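Search the help pages
Enter a word or phrase

Print this page | E-mail this page
Reading time: 3 minutes

Robot arm at our open day - what can it do with an ordinary tool drawer?

Asked by Chaltu Tamiru, Jun 25, 2018

I help run the Karaki workshop, a shared shop with 61 members. We have an open day in July and a small outfit called Hakimora has offered to bring an arm with a two-finger gripper and run it for visitors. Last year they did stacking blocks and people wandered off after a minute or two. This time I want it to work out of one of our own tool chests, taking hand tools from the drawer and handing them over or putting them on the bench.

My questions are:

Is a normal messy drawer too hard, or should I lay everything out neatly first?
Which tools should I take out?
How far back do visitors need to stand?

The drawer I have in mind is mostly crimpers, with scissors, a wire stripper and some odds and ends. We would have one slot of 80 minutes. There is no money to speak of, so please don't suggest buying foam inserts.

Answer from Nikola Trajkovski

I set up the demonstration at the Soson open day two years running, so I can tell you what we did.

Don't tidy the whole drawer. People like to see it deal with a drawer that looks like theirs. But do spread things so that each tool has at least part of a handle with nothing on top of it. Tools lying across each other are the main trouble. The gripper closes on the one you want and the one above comes along for the ride, or it slides under something and you wait while they reset. If you have long-handled crimpers, lay them closed if they have a catch. Splayed handles take up a lot of room and hook other tools.

Take out plastic bags, loose paper and packaging. Clear bags were the worst for us because the camera on that arm did not see them well. Small tubes of glue or threadlocker should go too, in case one gets squeezed. I would leave the scissors in only if they are handed to the bench and not to a person.

Keep the rubber liner if the drawer has one. We tried without and the wrenches slid away from the fingers.

Open only the drawer you are using and check that it stays open by itself. Ours crept shut and we had to wedge it. Also ask Hakimora how far down the arm can reach, since a low drawer may be no good to them.

For distance, ask them and go with their number. We put tape on the floor 4 feet past the furthest point the arm could reach, and had one person whose only job was watching the tape.

Answer from Sombat Khunthong

Skip the handing over to people part. Bench only. We did it at Sanano and the kids all grabbed early.

Answer from Kwesi Antwi

I agree with most of what Nikola wrote. A few things to add.

80 minutes is long for one run. Break it up into short runs with questions in between, and put the same tools back in the same places each time. Take a picture of the drawer on your phone before you start so whoever resets it has something to go by.

Write down the order of tools and give a copy to the person talking. Ours kept announcing the wrench while the arm went for the pliers - the visitors noticed before he did.

Expect misses. We did 100 picks over the day and I won't pretend they all worked, but people stayed longer when it had to try again. Tell the speaker not to talk over a miss. Just say what it was going for and wait.

Check the power too. Put the arm on a different circuit from the compressor if your shop has one.

Reply from Chaltu Tamiru

Thanks, all three. It will be bench only, and I will clear the bags and papers out of the side compartment. Taras Pylypenko at our end is going to do the floor tape. I have asked Hakimora about reach and will post what they tell me. 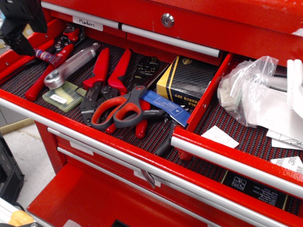
Gripper over the crimper drawer, before the clear-out.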